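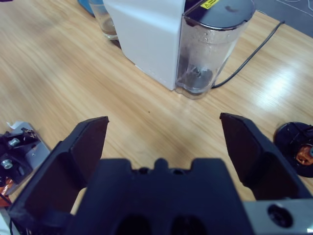

En Jomamen preparamos coches para ferias y concentraciones, y buscamos a alguien que disfrute tanto como nosotros montando un difusor a las once de la noche. Este año llevamos una berlina y un familiar a la feria de Vesasham, los dos con kit aerodinámico propio, suspensión rebajada y molduras interiores hechas en casa. Para las molduras del familiar queremos un tono roble claro muy parecido al de la mesa de la foto, con la veta en diagonal y ese reflejo que coge la madera cuando le da la luz. ¡Imagina eso al lado de un cuadro de instrumentos negro!

Puesto: técnico o técnica de montaje y acabado de accesorios

Te incorporarías en septiembre al equipo de Efraín Condori, jefe de taller, junto a otras cuatro personas. El trabajo va cambiando: una semana presentas paragolpes y taloneras, la siguiente lijas una pieza de carbono o peleas con un escape que no quiere alinearse. También irás a la feria, a montar el stand y a hablar con la gente que se acerca a mirar bajo el capó (siempre hay preguntas, y muy buenas). 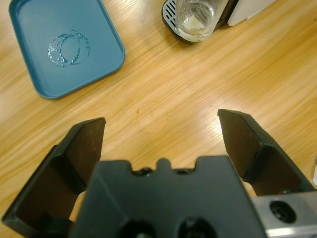
Qué pedimos

Formación profesional en carrocería o electromecánica, o experiencia equivalente en taller.
Permiso B en vigor.
Buena mano con los ajustes: holguras, remaches, adhesivos estructurales.
Si además has trabajado con vinilo o tapicería, cuéntanoslo — nos vendría de maravilla.

Qué ofrecemos

Contrato indefinido a jornada completa, de 8:00 a 16:30, con las horas de feria pagadas aparte. El sueldo de entrada es de unos 2.000 euros brutos al mes y se revisa al terminar el primer proyecto completo. Tendrás elevador propio y descuento en todo el catálogo Dila, nuestra línea de llantas y separadores, y también en los muelles Onsri. Si traes tu propio coche para trastear fuera de horario, hay sitio y herramienta.

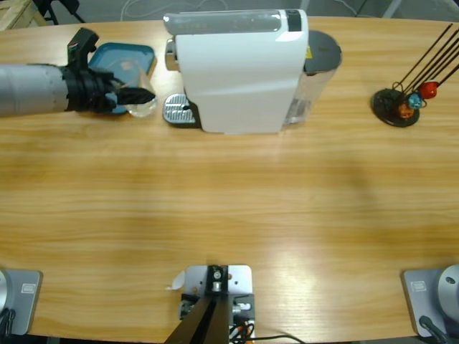 Cómo presentarte

Envía tu currículum desde el formulario de esta web, con la referencia 1594, y adjunta fotos de algún trabajo tuyo. Vale cualquier coche, también el utilitario de tu prima. Efraín lee todas las candidaturas y contesta a todas. A quienes encajen les propondremos una mañana de prueba pagada en el taller, con una pieza real entre manos y café de sobra.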